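Skumska's new bain-marie promises a lot for a box of hot water

20/08/2020

Another week, another piece of kitchen gear that will apparently change the way cafés hold their soup. Skumska has put its Betemeck countertop bain-marie on sale through the catering supplier Retel, and the brochure would have you believe lunch service has been waiting for it.

The unit is 42 cm wide, takes two half-size pans and is meant to keep cooked food at serving heat for up to 18 hours. Why anyone would want to serve an 18-hour-old curry is a question the brochure leaves alone.

The main selling point is a thermostat that Skumska says cuts power use compared with the older model. It gives no figure for the saving. Asked for one, product manager Lihua Yuan said testing had been done in the company's own kitchen in January and that results "will vary with the menu". The test report has not been released.

Rupert Riedl runs a sandwich and hot food counter and was lent a Betemeck for 21 days. He liked the drain tap, which sits at the front where you can reach it - his old one had to be tipped into the sink by two people. He was less taken with the lid.

"It drips. You lift it and the water runs straight back onto the rice," he said. "They told me a new lid is coming. I asked if I'd get one free and they said they'd look into it."

He has since gone back to his old unit, a Butt two-pan model he bought second-hand and has had repaired twice. Butt still sells parts for it, including the heating element. Skumska says Betemeck elements must be replaced by an approved repairer, and could not say how many of those there are outside the capital cities.

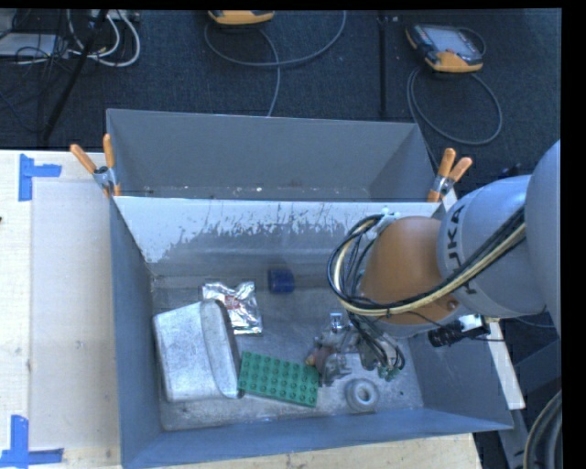

A KUKA robot arm over a grey metal bin.

Then there is the warranty. The headline says two years, but the fine print drops that to one for units used more than six days a week, and leaves out scale damage altogether. Anyone in a hard water area should read that part before paying. Descaler is sold separately, naturally under the Skumska name.

Retel is offering $200 off the Betemeck to buyers who trade in a working bain-marie of any make. Pans are not included in the price, and neither is the lid. Retel would not say when the redesigned lid will be in stock, or whether the current one will be marked down in the meantime.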